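Trunham Robotics Club
Bench safety checklist, teardown station
Date: July 14, 2026
Checked by: Carolina Peixoto
Station lead: Graziella D'Amico

1. E-stop within reach of both seats. OK. Pressed twice, arm stopped both times.
2. Floor tape around the arm. Needs work. Lifting at the door side, retape before next session.
3. PC unplugged from the wall, cord stored in the bin. OK.
4. Speed limit set in the Wuneck config. OK. It was still on the competition profile when I arrived, now changed back.
5. Gripper bolts tight. OK. One took a quarter turn.
6. Safety glasses. 7 pairs on the rack, one scratched. Replace.
7. Arm log filled in. Last entry is run 424, no initials. Please initial every run.
8. Hands clear during motion. Discussed with the team, no problems seen.

Comments
The next task for the team is unplugging connectors, and I want the path checked by hand at low speed before anyone runs the script. Approach from above and stop before contact. The fan cable on the left makes a wide loop out over the case wall, so tie it back before the wrist moves that way. Same for the black cable that crosses the board on the right. Leave the coin cell in its holder until Graziella has signed off. Recheck items 2 and 6 before the next run.
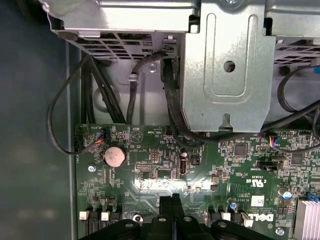
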